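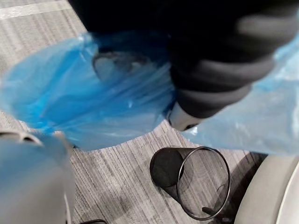 A blue plastic bag above a carpet.

Plastic bag

A plastic bag is a thin, bendy container made from plastic film, used for carrying shopping, lining bins, wrapping food and a hundred other jobs. I've been keeping this entry going on my little household encyclopedia for years, and it's still the one I get the most letters about, so I've tidied it up and added a few bits on colour and storage.

What they're made of

Most are polyethylene, and there are two sorts you'll meet at home. High-density film is the crackly, papery stuff that rustles when you so much as look at it. Low-density film is softer, stretchier and a bit waxy between the fingers (bread bags are usually this one). Both start out as small pellets, which are melted and blown upwards into a great long bubble of film. The bubble is cooled, flattened, sealed and cut. I saw it done at a works in Derkton and could have stood there all afternoon!

Colour

The colour goes in with the pellets. A small dose gives you a tinted film that still lets light through, and a heavier one makes it solid. Folds always look darker, as you're seeing several layers at once. Some councils use colour to sort rubbish, so a bag that means recycling in Fulley may mean something else entirely in Luik. Do check before you move house with a cupboard full of them.

Thickness

Film is measured in microns, and the number is often printed on the roll. The very thin bags on the fruit and veg counter can be 11 microns, fine for a few apples and hopeless for a tin of beans. At the other end I have a rubble sack at 190 microns that I've used for garden waste every December and it hasn't split yet. For ordinary kitchen bins I'd look at how the bottom is sealed before worrying about the number – a star seal, where the base is gathered and folded in, leaks far less than a flat one.

Handles

There are 2 kinds I'd bother with. The vest type has a pair of loops cut from the same piece as the sides, and it packs down to nothing. The patch type has a hole punched through a strengthened strip, which is kinder on the hand but takes up more room. Drawstring bin liners are lovely until the string snaps.

Storage and reuse

Keep them out of sunlight, which turns the film brittle. I fold mine into triangles, though my sister stuffs hers into a cloth tube and gets on perfectly well. The Jostach household museum has a drawer of 3000 carrier bags, all laid flat, and the oldest have gone yellow and stiff at the creases.

Keep bags away from babies and small children, and tie a knot in any you're throwing out. Many larger shops take clean, stretchy film for recycling, but take the receipts out first.

See also: bin liner, carrier bag, cling film, string bag

We use cookies to remember your settings. Accept all | Manage choices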